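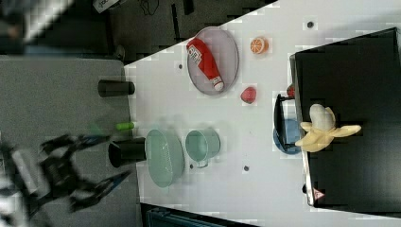 Play kitchen table, Rathore Community Playroom. Minutes of the planning meeting held October 25, 2025. Present: Moushumi Bhuiyan (chair), Naveen Nautiyal, Serena Greco, Ravindra Thakur (minutes). Apologies from Vandana Sisodia. Moushumi opened by saying how pleased she was with the new pretend food, and everyone agreed! The ketchup bottle on its oval plate got the most love, with the peeled banana a close second (Serena wants a whole fruit stall now, and the orange and strawberry would be a lovely start).

1. Money
Naveen reported 4000 in the kitty at the end of August, of which 2723 is left. Very healthy, and plenty for a proper autumn launch.

2. Laying out the table
Long and very cheerful discussion. Serena would like a cooking end and an eating end, so that children can carry things from one to the other. Ravindra prefers everything mixed up and found by rummaging. Agreed to try Serena's way for 7 sessions and then swap.

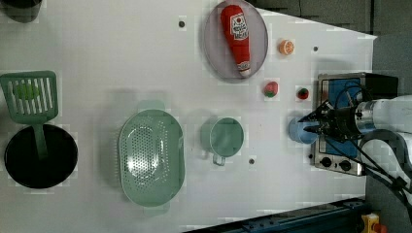
Table with the stovetop, frying pan and green colander.

3. Pans and crockery
The green colander is a favourite with all present. Moushumi would love a second pan, and Naveen will ask Greson for a price. Mugs and cups to stay on the table, spare plates in the cupboard.

4. Name for the corner
"Flurkeo Café" won by three votes to one. Serena will paint the sign.

5. Any other business
Vandana sent word that she can bring aprons, small sizes, lots of colours. Thank you Vandana!

Action: Naveen, pan. Serena, sign. Ravindra, cupboard labels.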